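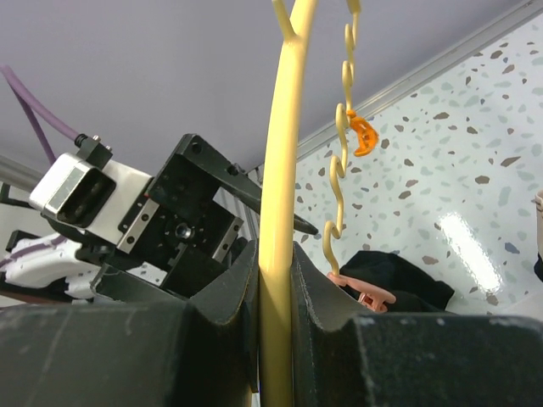
## Studio Report: Housing at Clellside

The project proposes a residential block on the former Lindqvist yard in Clellside. Work in October covered the site survey, a model at 1:500 and two alternative section studies.

The courtyard scheme was selected for further development. It places all stairwells on the north side and keeps the existing ramp — the only level entrance from Ronditz Street — as the main approach. Ground floor uses remain to be settled.

The revised plans and a site model at 1:1,000 are to be submitted before the final review.

Submitted 2020-11-11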